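Cimura Wall Clock and Scheduler
Section 3: Setting the Date and Reminders

Before you start, plug the unit in and leave it alone for 5 minutes. It will blink. It will also beep, once, in a tone that suggests you did something wrong. You didn't.

1. Press and hold SET until the year flashes.
2. Use the arrow buttons to pick the year. The unit leaves the factory believing it is 2019, and it will hold that view until corrected.
3. Press SET again for the month, and again for the day.
4. Wait 3 seconds. The display stops flashing and the date is saved.

Note: If you hold the arrow button down, the years go by quickly. There is no back button, so overshooting means going all the way around. The list ends at 2099.

Check the day and month against something you trust before you go on. Paper is fine.

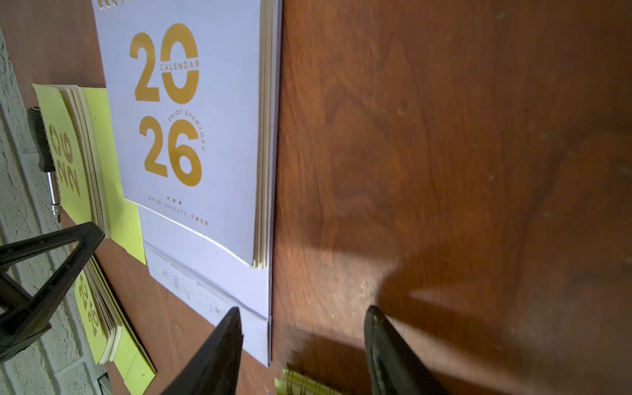

Desk calendar, 2026.

Adding reminders

5. Press MEMO. The first empty slot appears.
6. Enter the date, then the time, then a label of up to 80 characters. Typing a label with two arrow buttons takes patience — "Dentist" is a good length. "Call the dentist about the other thing" is not.
7. Press SET to save. Press MEMO to leave without saving, which you will do by accident at least once.

The memory holds 328 reminders. Repeating reminders use one slot each, however often they nag you.

Caution: Do not unplug the unit while SAVING is showing. All reminders will be lost, including the ones for December that you had forgotten anyway.

Caution: Reminders set for February 29 sound only in leap years. Birthdays in this category should be entered on a day of your choosing.

To silence a reminder, press any button. To silence it for good, see Section 5, Clearing the Memory.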